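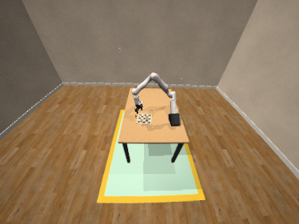

Simulated chess task in the Videx gripper benchmark: a white arm on a tabletop mount, with the gripper just above and slightly left of the board.

Videx Opens Gripper Comparison Benchmark to Outside Labs

Videx said Tuesday that it is opening its simulated gripper benchmark to outside research groups and equipment makers. The benchmark lets users test different grippers and controllers on the same arm, in the same room, with the same objects.

The first public task uses a small chessboard with black and white pieces. The arm has to pick up a named piece, move it to a given square and set it down without disturbing its neighbors. Chess pieces are narrow and stand close together, so small errors in finger position show up quickly in the results.

Videx ran the task in-house before the release. Engineers tested 14 combinations of gripper and controller, with 24 moves for each, for a total of 336 trials. Two controllers were supplied by partners Zallomeo and Van Rooij. A trial counts as failed if the piece tips over, lands across a line or takes longer than 20 seconds to place.

In the in-house runs, changing the controller affected the failure rate more than changing the fingers did. Most failed trials involved pawns on crowded squares. Videx has not yet repeated the trials on physical hardware and said the results should be read as simulation results only.

Each entry is scored on placement error, time per move and the number of neighboring pieces touched. Users can load their own gripper model, but the arm, table and board positions are fixed for scored runs. Practice runs have no such limits.

Access is free for the first 50 groups that register. Scores will be posted on Jaltora, the company's results site, starting in August. A second task with stacked parts is in development.

About Videx

Videx develops simulation and test software for robot arms and end-of-arm tooling.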